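Motion planning for robot arms just got a good deal easier to read. Version 2 of Vakus, the open planning toolkit from the small software team at Cunus, is out now, and we're thrilled to finally share it!

Vakus works out how an arm should get from one pose to the next without bumping into the table, the walls or itself. The new release adds a simulated room where every planned path can be played back, paused and nudged before it goes near real hardware. Reaching down to an open-topped box, with the gripper close to the rim, is one of the tasks that ships with it.
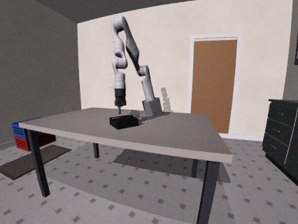 **RAFFERTY, Nov 15, 2023** – The release comes with 142 ready-made planning problems, up from 80 in the February version, and each one opens in the same viewer. Users can swap in their own arm model, move the furniture and replan on the spot.

"My favourite part is the rim check," said Kusum Khurana, who leads planning at Cunus. "You set how much clearance you want over the edge of a container, and the planner colours any stretch of the path that comes in under it. We used to dig through log files for that (I still have the notebooks), and now you just look."

The collision checker has been rewritten as well, and 454 issues reported by users have been closed. Plans saved in the earlier format will open without changes.

Vakus 2 runs on Linux, with the Itow plug-in for perception available as a separate download. Documentation and release notes are in the project repository.

Media contact: Kusum Khurana, Cunus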